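Purves update: training on busy backgrounds

The Purves project has finished its February round of data collection, and the first results are in. Kusum Vashisht's group wanted to know whether a grasping policy that sees only through a wrist camera does better when it has been trained against heavy visual clutter. Most of their older recordings were made on plain gray mats, and policies trained on those tended to reach for printed patterns as soon as the background changed.

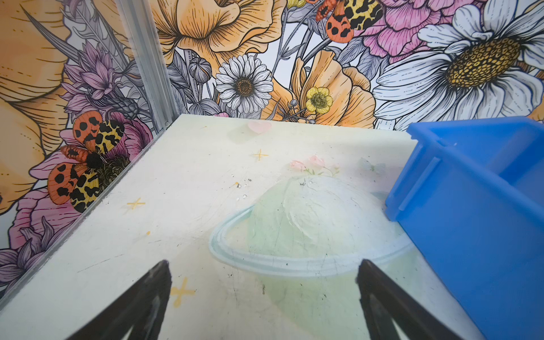
For the new round, the team recorded 1,567 demonstrations in small enclosures lined with floral prints. Each one was driven by a person and lasted no more than 40 seconds. Devendra Katiyar went through the recordings afterward and removed 394 of them, mostly for dropped objects or a late start. The rest were used to train the policy from scratch, with no plain-mat data mixed in.

The tasks were kept simple. In one, a screwdriver has to end up in a blue bin. The hard part is the release, when the tool hides much of what the camera would use to judge height. 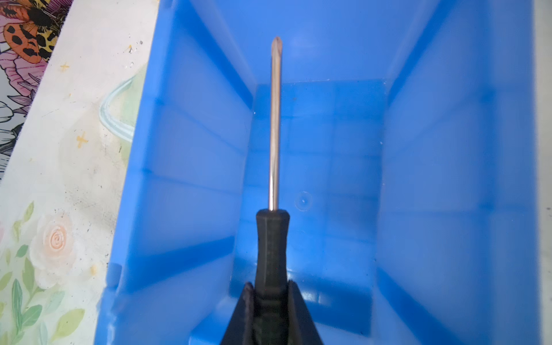
Katiyar tried two ways of labeling that moment and kept the simpler one, a single mark at the point where the fingers open.

Light, thin objects were a separate test. They give the gripper little to hold, and they can look a lot like the artwork on the walls. The policy trained on clutter reached for printed shapes far less often than the plain-mat version did. It still had trouble closing on anything very flat.

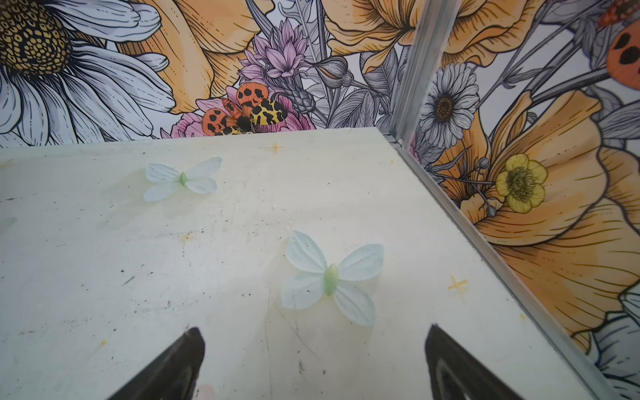 Vashisht plans to repeat the comparison with 6 new wall prints that the policy has not seen in training. The labeling notes will be shared with project members once Katiyar has cleaned them up.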